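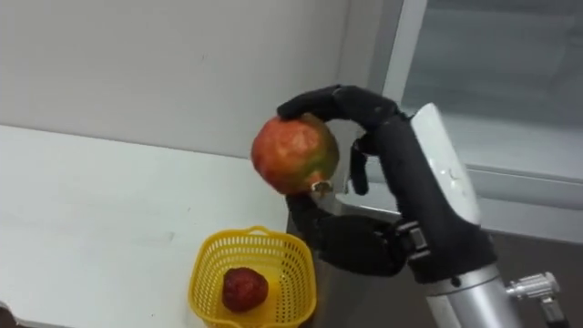

# onside-grasp

Notes, config, and logs for Onside, the five-fingered hand project on the back bench of our shared workshop. The stated goal is to pick up groceries and set them down again in one piece. The unstated goal is to stop buying so many groceries.

Maintained by Man-lok Cheung. If something in here is wrong, it was probably me, late, with pulp on the keyboard.

## What's in the repo

- `config/` — finger limits, grip presets, and a file named `old_presets_do_not_use` that I still use
- `logs/` — one CSV per grasp attempt
- `notes/` — bench notes, lightly spell-checked
- `haddad/` — the controller scripts

Haddad is the part that decides how hard to close. Edurach is the part that plots what Haddad did afterward, usually in red. They talk to each other over a text file. I know.

## Status

Working, for a generous reading of the word. There are 1000 logged attempts so far, split across 18 kinds of produce. The split is not even. It follows whatever was cheap that week, so we are very strong on onions and have almost nothing to say about mangoes.

## Grip presets

| Preset | Meant for | Remarks |
|---|---|---|
| `wrap_over` | round and firm | One finger over the top, one tucked underneath. Good for pomegranates, oranges, and the smaller grapefruit. |
| `pinch_soft` | berries | Slow. Go make coffee. |
| `full_close` | onions, potatoes | Do not run on a tomato. See `notes/tomato.md`. |

A pomegranate is a nicer test object than it looks. The skin is tough enough to forgive a bad threshold, and the crown gives the fingers something awkward to find. Place it crown-down for the easy version and crown-sideways if you have the afternoon.

## Running a session

1. Clear the table and put the basket where the config thinks it is. The config will not go looking.
2. Power the arm, then the hand. The other order works too, but the thumb does a little wave that alarms visitors.
3. Run `haddad/zero.py` with nothing in the palm.
4. Pick a preset and run `haddad/grasp.py --preset wrap_over`.
5. Write down what the fruit was. "Red one" is not an entry.

## Log columns

- `item` — plain name, lowercase
- `preset` — as above
- `force_peak` — in controller units, which match nothing else on earth
- `result` — `held`, `dropped`, or `juice`

There are 57 rows where `result` is blank. Most of those are from the March cable problem, when the logger quit before the hand did. Leave them out of any averages.

## Known problems

- The wrist reports its angle 3 degrees off after a warm restart. Re-zero and move on.
- `pinch_soft` times out on anything very small. Grapes are on hold.
- Edurach crashes if an item name has an accent in it, so jalapeños are filed under `pepper_hot`.

## Borrowing the bench

Put your name on the Vultport sheet by the door. Wipe the table when you're done, including the part against the wall. Fruit marked `held` may be eaten after washing. Fruit marked `juice` goes in the compost, and the CSV still needs a row.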